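15 March 2019

Started at half past eight. Yuk-lan Pan had already sent the list from the Skildale office, so I read it over toast and set up on the bed again. The desk is too high for my shoulders if I'm going to do this all day.

The list is small household and outdoor things, taken out of an open box and put back. Headlamps, clips, packets, anything with a strap or a cord on it. The Grirusum people want more straps. The model copes with hard shapes and then goes to pieces when something soft is attached to them, and the only cure anyone has suggested is more examples.

Calibrated both grippers. The left one read slightly wide when closed, so I did it twice. Wrote the new offset on the card.

First hour was slow. I kept going in too fast and closing the pads before they were level with each other. Yuk-lan marks those as spoiled and she is right to. After that I made myself stop above each object for a moment before going down, and the rejects dropped.

Straps are the trouble. If you take a lamp by the head, the elastic swings out behind it and catches on whatever is next to it. If you take it by the strap, the head turns over. I recorded both ways. Marked the ones where the strap snagged as "keep", after asking, as she thinks the snags are worth having. At Brirkesow we used to throw them all out, which seems a waste now.

Stopped for lunch at one. Soup, and a phone call with Texier about the upload, which failed again last night. They want smaller batches. I've cut mine to 17 clips each and the first went through.

Total before today was 2,625. By four it stood at 3,035, counting the short ones. Wrists sore. The right trigger finger is worse than the left, and I should swap the order of tasks on Monday.

Still to do from the list: the longer cords, and anything in a plastic pouch where the plastic has to be moved out of the way first. I tried a few of the pouch ones at the end and didn't like them much. The pads slide on it.
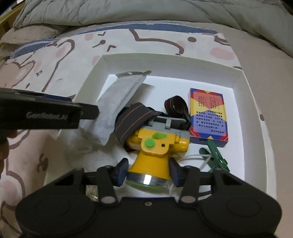
Page 6

Yellow headlamp, white cardboard box. Pads either side of the lamp head. Check the strap label on this one before it goes up, and ask Yuk-lan whether the green clip should have its own entry.

Bed by ten, once the grippers are on charge.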